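Artificial rose

An artificial rose is an imitation of a cut rose, made from cloth, paper, foam or plastic and used for decoration. Most are sold as single stems. Also called silk rose, fabric rose, faux rose. The word silk is mostly a holdover, cheap ones are polyester.

Contents
Parts
Materials
Common forms
Use in arrangements
Care
Storage
See also

Parts

Head. The bloom. Layers of cut petals, small ones in the middle, bigger ones outside, threaded onto a peg or glued. On better heads the petal edges are curled with a heated tool. Heads usually pull off the stem, handy for wreaths and garlands, annoying otherwise.

Calyx. The green piece under the bloom, with pointed sepals. Usually molded plastic. Holds the petal layers up against the head. If the petals slide down the stem the calyx has slipped, push it back up.

Stem. Wire with a plastic coating, or plastic tube over wire. Bends. Thin stems bend too much and the head droops. Some have thorns molded on, many don't.

Leaves. Printed or pressed cloth, sometimes plastic. Real rose leaves grow as leaflets on a shared stalk, most often 5 to a stalk, but artificial stems commonly carry 3, on short side branches that clip or slide on. Toothed edges and pressed veins are standard even on cheap stems.

Materials

Polyester satin is common for red roses. Has a light sheen, takes deep dye well, creases show. Matte polyester looks closer to a real petal from a distance. Velvet is used for dark reds, collects dust badly.

Latex-coated petals ("real touch") feel cool and slightly damp to the hand. Cost more. Can get sticky in a hot room, and the coating may pick up color from anything printed that is left against it.

Foam roses are light and cheap, mostly for cake tables and bouquets that get used once. Paper roses are a seperate craft tradition, see Paper flower.

Common forms

Bud. Tightly closed, narrow. Used as filler or in a buttonhole.

Half-open. Center still wrapped in a cup, outer petals turned back. The usual form for single stems, and the one most people picture when they hear red rose.

Full bloom. Wide and flat, center showing. Needs more petals, so it costs more. Takes up alot of room in a vase.

Spray. Several small heads on one branching stem.
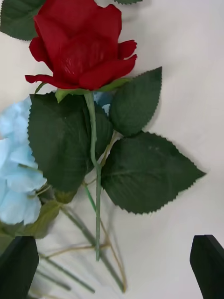 Use in arrangements

Single stems go in a narrow vase or are laid flat on a table or place setting. In mixed arrangements the rose is often the focal flower, with hydrangea, eucalyptus or baby's breath around it. Red against pale blue or white reads strongly. Red next to orange is harder.

Odd numbers are the usual advice for small vases. Stems are bent slightly before placing, a dead straight stem looks fake faster than anything else. Leaves are opened out by hand after unpacking, they ship pressed flat against the stem.

To shorten: bend the lower stem up inside an opaque vase, or cut with wire cutters. Not scissors, the wire will notch the blade. Cut ends can be sharp.

Among store lines, Altton sells single stems with removable leaves. Felen stems are shorter and sold in packs, half-open heads only. Sesbridge makes sprays and garlands.

Care

Dust is the main problem. Methods:

Hair dryer on cool, held away from the petals.
Soft paintbrush for the folds in the middle.
Damp cloth for leaves and stem. Fine for plastic, check cloth leaves first.

Washing is risky with red. Dye can run, test the back of an outer petal with a wet cotton swab. Glued heads may come apart in warm water. Direct sun fades reds toward pink, leaves toward blue-gray.

Frayed petal edges can be trimmed with small sharp scissors. A loose leaf goes back with a dot of clear glue at the joint.

Storage

Lay flat, one layer, in a long box. Tissue inside the outer petals if the box is going to be stacked. Standing upright in a tall container also works. Keep dry, mold does grow on cloth petals. Crushed heads recover with a little steam, 2 or 3 seconds at a time, then shape with fingers.

See also

Paper flower
Hydrangea (artificial)
Floral wire
Dried flowers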